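Frequently Asked Questions: Remote Demonstration Program

Illano Robotics Training Center, Drerkville
Last revised September 16, 2021

What is a demonstration?

A demonstration is one complete performance of a household task by a trained operator, who guides both robot arms by remote control. The movements of the arms and the views from the cameras are recorded together and later used to teach the robot the task.

Who may apply to become an operator?

Applicants must be at least 18 years of age and must complete 15 hours of supervised practice before recording. No background in engineering is required. Applications for the next training group close at the end of May.

Which tasks are currently recorded?

The present series, named Stastik, concerns kitchen work at the sink and counter. Operators handle bowls, plates and cutlery with two arms. The series held 2,606 accepted demonstrations at the time of the last revision.

Dishes at the sink, Stastik series:
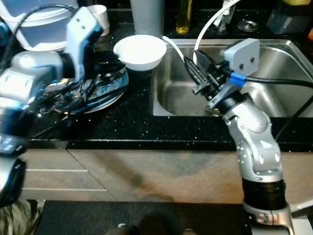
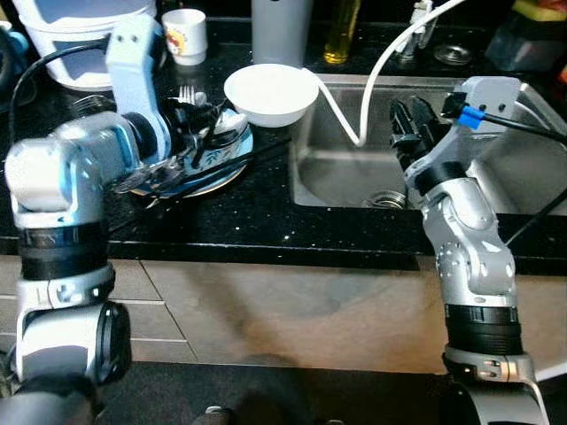

May the operator use only one arm?

Yes, where the task sheet permits it. The idle arm must be kept clear of the working arm and may not rest on the counter or in the sink.

How long is a session?

A session lasts 86 minutes, including one scheduled break. Operators may request an additional break at any time by notifying the session supervisor.

What happens if an item is dropped?

The operator should release the controls and wait for instructions. The recording is marked as incomplete and retained. Operators are not charged for broken dishes.

Are unsuccessful attempts discarded?

No. They are stored separately and reviewed by Guoqing Long, Data Quality Manager. An attempt in which the operator corrects an error and completes the task may still be accepted.

Can demonstrations be given by moving the arms by hand?

Hand guidance is offered under the Ersoy series only. It requires a separate safety briefing, and the arms must be set to reduced force by a member of staff.

How may I withdraw my recordings?

A written request must be received within 14 days of the session. Requests should be addressed to Gitau Mushi, Participant Services, at the Drerkville office.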